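Palley Project: progress report to the Heitmann fund
Last updated: 20 September 2019
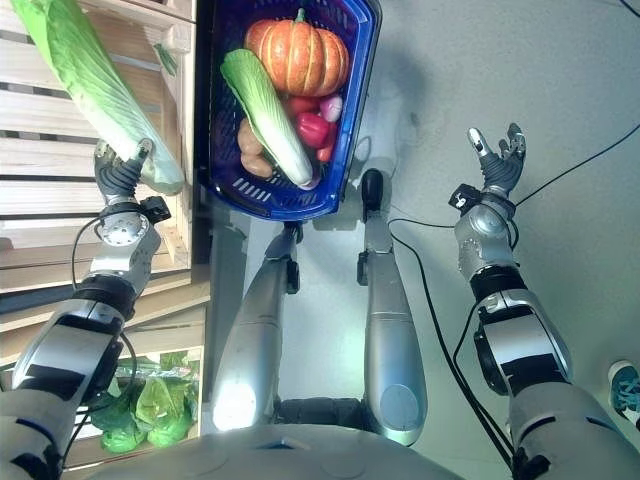
Napa cabbage in the left hand, shopping basket on the floor, open day at Siltitz.

The main event of the quarter was the open day at our Siltitz hall, to which the fund kindly sent two people and a parking query. We had planned for 100 visitors and got 18 before lunch, mostly from Tredau, where the bus had been on time.

The demonstration was the grocery task. The robot takes produce at floor level with either hand, and visitors may choose what it goes for next. They chose cabbage. Relu Sandu, who wrote the grasp planner, had spent most of September on peppers.

Spending to date is 1,856 euros against the events line of 1,000. The difference is hall hire, insurance and a second order of vegetables, and we would like to move it from travel, where we have been nowhere.

Still open: the right hand is slower to close than the left, and the cables need a tidier route. Relu wants both settled before we try eggs. A date for eggs has been requested by the fund and will follow.

Contact: Palley Project office, Siltitz | © 2019 Palley | Back to top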